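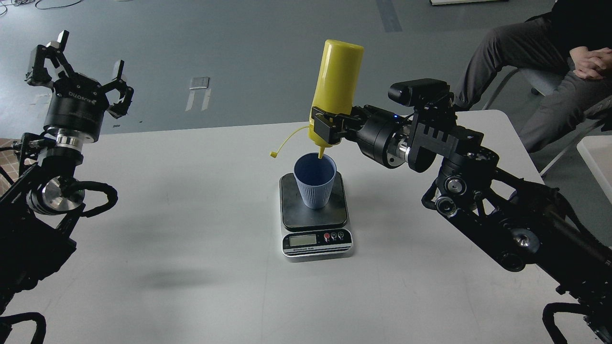 musetlow_kitchen

OK so I've spent the whole winter rewriting my recipe box in grams and I have Thoughts. Thread, probably a long one, get a snack

Background: I have a tin of index cards, most of them older than me, and every single one is in cups. Or "a teacup." Or, on one card for plum cake, "flour until it looks right." Thank you, very helpful

I moved to Stemberg in January, and my plum cake, which I've made since I was a teenager, came out like a paving stone. Twice! Same card, same pan, new set of measuring cups from the hardware store

So I got mad and weighed things. One level cup of flour out of the bag, scooped the way I normally scoop, then the same cup spooned in gently. The scooped one was heavy enough that I checked the batteries in the scale

And that's before you get into which cup. The old tin cup I learned on is a little smaller than a standard one. I had been baking by a cup that exists nowhere else on earth

So, the project. Every card gets made once the old way, with each ingredient weighed as it goes in, and I write the grams on the back in pencil. Pencil is important. My first go at the cornbread is mostly eraser marks now

Things I wish I'd known, in no order:

Put the bowl on first, THEN zero it. I know. I know! I still lost a whole batch of pancake batter to this

Zero it again after every ingredient and say the number out loud. My brain can hold one number at a time and that's on a good morning

Sticky stuff is where this really pays off. Honey, molasses, peanut butter – no more scraping out a measuring cup with your finger and then wondering how much stayed behind. Squeeze it straight into whatever's on the scale and stop when you hit the number

(Squeeze bottles, by the way, are the best cheap thing I own. Oil, syrup, salad dressing. Get ones with a cap that's attached because I've lost every loose cap I've ever been trusted with)

Go slow at the end with liquids. A lot of kitchen scales lag a second behind you, so if you pour until it says the number, you've gone past the number. I stop a bit short, wait, then add drips

And do it in a separate cup if you can't undo it. You can spoon extra sugar back out of a bowl. You can't spoon vanilla back out of anything

Small amounts are annoying. Mine is hopeless with a pinch of salt or half a teaspoon of yeast, it just sits there showing zero like I'm making it up. I still use spoons for those and I'm at peace with it

Bread, though! Bread got so much better. My everyday loaf is 800 grams of flour for two small loaves and I no longer have that moment of staring at the dough wondering if it's too wet or if I'm just scared of it

The plum cake landed at 383 grams of flour, if anybody cares. I made it three times to get there and my neighbors have been very brave

The weirdest card was the ginger cookies. "Butter the size of an egg." What egg! Whose egg! I ended up at 202 grams of butter for a double batch, so either the hens were enormous or somebody was generous

I asked at the Gachanja bakery down the hill how they do it and they were super nice about it. Everything's weighed, even the water, even the eggs once they're cracked. I'd never thought of weighing eggs and now I do it constantly

There's also a big conversion chart on the Ginine forum that people swear by. I used it for a few cards and it's fine for sugar and butter. For flour I'd still weigh your own scoop, it's your hand that wrote the card, so to speak

Do you need to do this for soup? No. Please don't weigh your soup. I did weigh a soup and I had around 900 grams of carrots in it and knowing that didn't improve my life in any way

I'm also leaving a few cards alone. The gravy one just says "you know how" and I do, so

Someone asked already if it takes the fun out. For me it's the opposite? There are fewer things to wash, I'm not leveling anything off with a knife, and I can talk to people while I bake now instead of losing count of cups at four. (Was it four?)

Still to do: biscuits, both pie crusts, the fruitcake that takes two days, and a card in handwriting I can't read that might be fudge or might be for cleaning silver

If you've got a family recipe with a ridiculous measurement in it please reply with it, I want to see all of them. Current leader is "enough milk"

Going to go start the biscuits, will post the grams when I've got them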